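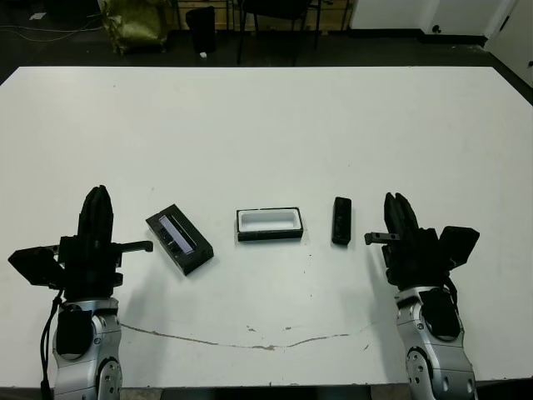 Photo: Rosine Chauvin

Orkwood room notes, data card

Orkwood is a small table of measurements and notes from home decorating. It covers 45 living rooms in Binville and Hodgate, with 200 rows, one row for each piece of furniture. I started it in May, when we could not decide between a bookcase and a sideboard for our long wall.

Files
rooms.csv – one line per room: wall length, ceiling height, main wall color
pieces.csv – one line per piece, linked by room_id
notes.txt – comments from the owners, lightly corrected for spelling

Columns in pieces.csv
room_id, piece_type, width_cm, depth_cm, height_cm, finish, age_years, keep (yes/no)

All sizes are in centimeters. Depth is measured with the doors closed. An empty cell in "finish" means the owner did not know it.

Known problems
Room 30 appears with two different wall lengths. I keep both until I can visit again. One cabinet in Hodgate has the date 1741 painted inside the door, but the owner doubts it, so age_years is empty there. Curtains are not included.

License
Free to use for any purpose, please mention Rosine Chauvin. Corrections are welcome – send the room_id and the new value.

Last change: Sun 5 September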